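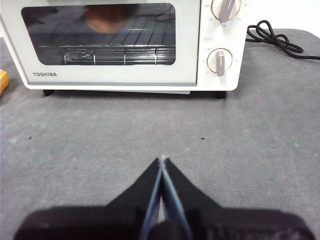
Can a machine do the chores yet?
Speaker notes, long version. Twenty-five minutes plus questions.

Opening

Good morning. The title is a question, so I'll give my answer first. Some chores, in some kitchens, with a person close by. I'll spend the rest of the time on which ones and why the list is short.

Ask for hands: who has a dishwasher, who has a robot vacuum, who has anything at home that can pick up a cup. Wait for the laugh and move on.

What we did

Semura is our household tasks project. We also run a shop-floor version at Nistor, where the work is loading trays and emptying bins. In June we put both sets of chores through the same test. An arm gets one chore, a person starts it, and no one touches anything until the arm stops. We scored 218 attempts. The arm finished 110 of them without help.

Pause here. People will do the division. It is just over half, and that is for chores we picked because we thought they could be done.

The toaster oven

This is the chore I get asked about most, so take it slowly. Making toast sounds like one job. For the arm it is 6: open the door, place the bread on the rack, close the door, turn the dial, open the door again, take the bread out.

The door. It is a wide door and you open it by pulling along an arc. A gripper that pulls in a straight line drags the whole oven toward itself. A person puts a second hand on top and never thinks about it. One arm has no second hand.

The glass. It is dark and it reflects the room. A camera looking through it gets the rack, whatever is behind the rack, and the reflections, all in the same patch. Our software was much better at finding bread with the door open.

The dials. Two of them, round, the same cream color as the panel, each with a raised bar to hold. Two fingers can pinch a bar like that well enough. Knowing how far to turn is harder. The numbers are tiny, and on a Japanese model some of the markings are in Japanese, so a system trained on English labels gets little from them. A person tries it once and remembers.

The cord. Put this in even if time is short. Loose coils beside an oven are a hazard for an arm coming in from that side. Thin black cord is easy to miss and easy to hook.

Shop floor compared with kitchen

The Nistor tasks went better. Parts come in the same tray, facing the same way, under the same lights. When something is out of place, a worker fixes the tray and the arm carries on. A kitchen has no fixed tray. The bread is a different size each week and the oven gets pushed back against the wall after cleaning.

Mention Mivthorpe. They took the other road and changed the kitchen: lever handles, large marks on the dials, appliances bolted down. Their arm does well there. My view is that this is a fair way to do it in a care home or a canteen. I don't expect many families to bolt down the toaster oven.

Where the failures came from

Keep this part short. Most of our failed attempts were one of these:
Gripper closed in the wrong place.
Object moved when it should have stayed put.
Arm finished the motion and did not notice the step had failed.

Spend a minute on the last one. An arm that shuts a door and leaves it open a finger's width will go on to the dial as if all is well. Checking your own work is part of a chore, and we had not trained for it. Brultden is the follow-up project and it does only this.

Cost and time

Expect the question about speed. Our arm needed 5 minutes to load the oven and set the dial. I can do it in seconds, half awake. If the person in the house cannot do it at all, five minutes is fine. If they can, they won't wait.

What I would buy today

A dishwasher. For a shop, an arm for one repeated job, with someone trained to clear it when it stops. For a home, I would wait on anything sold as general help.

Questions

If asked about safety around heat: we ran all the oven attempts with the power off. Say so plainly. A hot rack is a separate test and we have not done it.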